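Season notes from the cheap seats

I have had the same season ticket for the Urkcombe women's side for five years, in the row behind the home bench, and I've never written up a full season before. Natsumi Kubo asked me to, mainly so she'd have something to argue with. So these are my notes on how the team did, who I'd keep, and who I think got left off the league's team of the season.
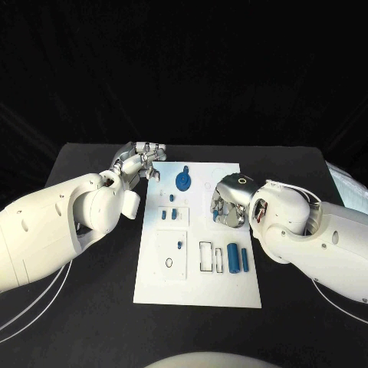
URKCOMBE, January — The final table had us fifth. I had us finishing lower than that, so I can't complain much. We lost both games to Sisberg, and those were the only two matches all year where I thought we were clearly second best. The rest were close enough that a better run of finishing in the fall would have put us a place or two higher.

Reiko Morikawa was the best player we had. She scored 12 goals playing mostly on the left, and she did it with a different partner up front nearly every month. She made the league's second team. I would have had her in the first, ahead of the Sisberg winger, who had the better midfield behind her and took all the penalties.

Roxana Alvarado is harder to rate. She started the year at right back, moved into the middle when we had injuries, and stayed there. Her passing is good and she reads the game well, but she gets caught when the ball is turned over quickly. It cost us a point at home in the last month. I'd move her back to the right and sign a holding player.

The coach, Fedir Koval, has one year left. I like him. He makes his substitutions late, usually after the 70th minute, and that drives the people in my row crazy. We did get a lot of late goals, though, so maybe he knows something.

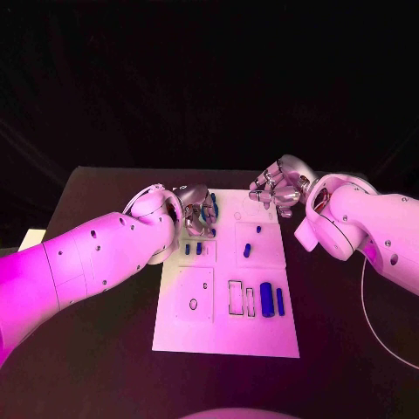 Two arms at work over the task board, under pink light.

On the question of the goalkeeper, I don't have a strong opinion. Both of them played well for stretches. If the club has to let one go to free up a roster spot, I'd keep the younger one and give her the first 20 matches without looking over her shoulder.

Przemysław Kozłowski has posted his own team of the season on his page, and he has four Sisberg players in it. I have two, the center back and the captain. We've gone back and forth on this by email and neither of us has moved.

Season ticket renewals open next month. The price is going up again, and I'll be paying it. Same row, if they let me keep it.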